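Section 6. Receiving a Trindeck Family Meal Delivery

1. Open the Trindeck app and confirm the delivery window.
2. Clear a flat surface near the door before the courier arrives.

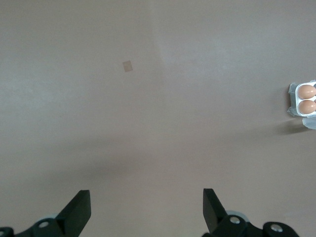
Meals ordered through Trindeck are packed hot and should be served within 69 minutes. Check each label against the order before opening any box. A plain gray tabletop with nothing printed on it makes small labels easier to find.

3. Report missing items within 14 hours.

Caution: Soup lids may release steam -- keep children back while opening.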